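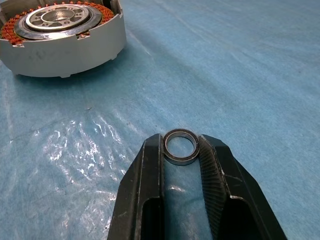

Crédit photo : atelier Fommont

Forum Moteurs et petites machines > Mécanique > Roulements

Sujet : Roulement à joints ou à flasques pour un petit moteur ?

bricopat
Posté jeudi, 19 h 40
Bonjour à tous. Je remonte le moteur d'une petite ponceuse à bande et j'en suis aux roulements. Celui de la photo est du même genre que les miens : bague extérieure polie, bande sombre entre les deux bagues, ce que je lis comme un joint en caoutchouc noir. Le stator est sorti, le bobinage a l'air sain. Le vendeur de chez Stoltberg me propose au même prix des roulements à flasques métalliques. La machine tourne une heure par semaine, dans un garage plein de poussière de bois. Vous prendriez quoi ?

vieux_tour
Posté jeudi, 20 h 05
Des joints, sans hésiter. La poussière de bois passe derrière un flasque en quelques mois, et ensuite la graisse devient une pâte. J'ai ouvert assez de ponceuses pour ne plus en monter.

Cosinus28
Posté jeudi, 20 h 31
Pas d'accord avec le « sans hésiter ». Un joint frottant freine et chauffe. Sur un petit moteur rapide, ça se sent au démarrage, surtout l'hiver. Il faut connaître le régime avant de choisir. Qu'est-ce qu'il y a sur la plaque ?

bricopat
Posté jeudi, 20 h 44
La plaque est à moitié effacée. Je lis Aderville et une tension, pour le régime plus rien. L'alésage fait 14 mm et le diamètre extérieur 28, mesurés au pied à coulisse.

vieux_tour
Posté jeudi, 21 h 02
14 x 28, ce n'est pas une cote courante. Remesure. Si le roulement est encore sur l'arbre, tu as peut-être pris l'épaulement. Et regarde la référence gravée sur la tranche de la bague, elle vaut mieux que le pied à coulisse.

bricopat
Posté jeudi, 21 h 20
Bien vu pour l'alésage, j'avais mesuré l'arbre à côté de la portée. Il fait 12 mm. Pour la référence, je nettoie et je regarde. 12 x 28, ça existe ?

vieux_tour
Posté jeudi, 21 h 26
Oui, c'est un 6001, largeur 8. Suffixe 2RS pour les deux joints, ZZ pour les deux flasques. Tu en trouves partout.

lamarie_atelier
Posté jeudi, 21 h 58
Je me permets, j'ai refait la même machine en août. J'avais mis des flasques parce que c'était ce qu'il y avait d'origine. Un des deux roulements grogne déjà, côté courroie. De l'autre côté, rien à signaler. Si c'était à refaire je mettrais un joint côté courroie et je laisserais le flasque de l'autre.

Cosinus28
Posté jeudi, 22 h 10
Le mélange me va. Côté ventilateur, l'air circule et ça s'encrasse moins. Par contre, ne mélangez pas les marques avec des jeux internes différents. Si l'ancien est marqué C3, on remet du C3 des deux côtés.

vieux_tour
Posté jeudi, 22 h 17
Côté ventilateur ça s'encrasse plus, au contraire, c'est par là que la machine aspire. Deux roulements à joints et on n'en parle plus. Le freinage dont tu parles, sur une ponceuse, personne ne le mesurera.

Cosinus28
Posté jeudi, 22 h 25
Ça dépend du sens du flux et du carter. Sur certaines l'air sort par là. Je maintiens qu'il faut regarder la machine avant de trancher.

bricopat
Posté jeudi, 22 h 49
Nettoyé : 6001 2RS, et un C3 derrière. Donc des joints d'origine, je reste là-dessus pour les deux. Autre question : pour le remontage, je chauffe le roulement ou je le rentre à la presse ? J'ai vu une notice Prajapati qui parle de bain d'huile.

lamarie_atelier
Posté jeudi, 23 h 03
Pas de bain d'huile avec des joints, tu vas diluer la graisse. Arbre au congélateur une nuit si le rotor rentre dedans, puis une douille qui appuie sur la bague intérieure. Jamais sur la bague extérieure quand tu montes sur l'arbre – l'effort passe par les billes et tu marques les pistes.

vieux_tour
Posté jeudi, 23 h 11
D'accord avec ça. Un tube bien dressé fait l'affaire. Et tu gardes le stator loin des coups de maillet, un émail de bobinage écaillé ne pardonne pas.

bricopat
Posté jeudi, 23 h 18
Noté, merci. Je commande demain et je poste le résultat quand la bande tourne.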